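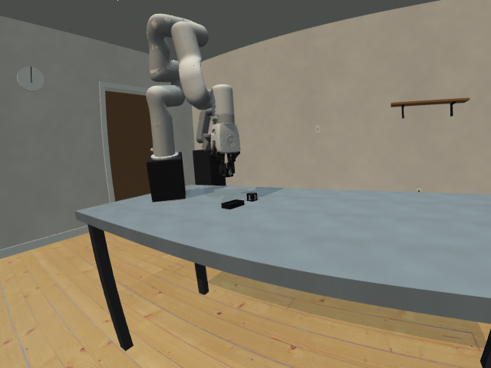

Stop averaging the simulator

Most of the papers I read this spring on training arms in simulation report one number. The policy was trained over many randomised versions of a task, it was tested over many more, and it succeeded some percentage of the time. I think that number hides the result we need, and I would like reviewers to start asking for something else.

Our own work at Brureston is as guilty as anyone's. The task is dull: pick up a small black cube with a character on it and put it where it belongs. We ran 300 episodes in Skesia, our simulator, and were pleased with the average. Then Sylvie Fehr sorted the episodes by what had been changed in each one. Changing the wall colour made no difference. Neither did the floor. Moving the light so that a shadow fell over the cube did, and badly. Of the 34 failures, 30 had the cube in shadow.

A black cube in a dark patch on a blue-grey table is hard to find. Anyone could have guessed that. But the average told us nothing about it, and we had spent most of March adding new floors and new doors to the rooms because variety was supposed to help.

The usual defence of the single figure is that it is fair. Everyone draws from the same random settings, so everyone can be compared. I accept that for a league table. It is a poor guide for a person deciding whether to put the policy on a real arm, who knows what their lighting is like and has no interest in wooden planks.

There is also the complaint about space. A table with one row for each thing you varied takes up a third of a page. Zein, the logging tool we use, writes the settings of every episode to a file anyway, so the work is mostly done. Sylvie's sorting script was 20 lines long.

I don't want fewer random rooms. Clutter and odd walls may matter a great deal for other tasks, and we only tested one. The Plesteck group tells me their trouble was with camera height, which we never varied at all. I would have liked to read that in their paper, in a row of its own, before we fixed our camera in one place and forgot it.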